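# Good Grips: Handling Practice in Pictures 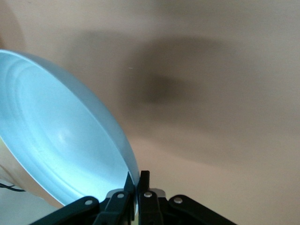

Gallery No. 14, page 3

Welcome back to the handling gallery! This round is all about the rim grip, one finger on each side of the edge, with a pale blue bowl held at a steep tilt. I love this one, because so much of our Kesmont practice sheet comes down to those two narrow black fingers and where they meet the rim.

**Grip the rim, leave the floor alone.** The sheet asks for one finger inside and one outside on any open dish, and that keeps the middle of the bowl clear for whatever goes in it.

**Know your cables.** A thin black cable runs under the bowl at the left. Rule 5 says to trace every cable in reach before the arm moves, and to write down where it goes (yes, every single time!).

**Look at the screws.** The small silver ones on the linkages are so easy to check from this angle. Our schedule calls for a look every 200 cycles and a full torque check at 900.

**Shadows count too.** That big soft one on the beige wall is a great reminder to log the lighting along with the grip. Nithin Amin added a line for it to the Vidal log form in August, and I use it constantly.

The full sheet is filed under 1164 in the Jisberg binder. The next gallery covers handles and lids, and I can't wait to get started on the lids!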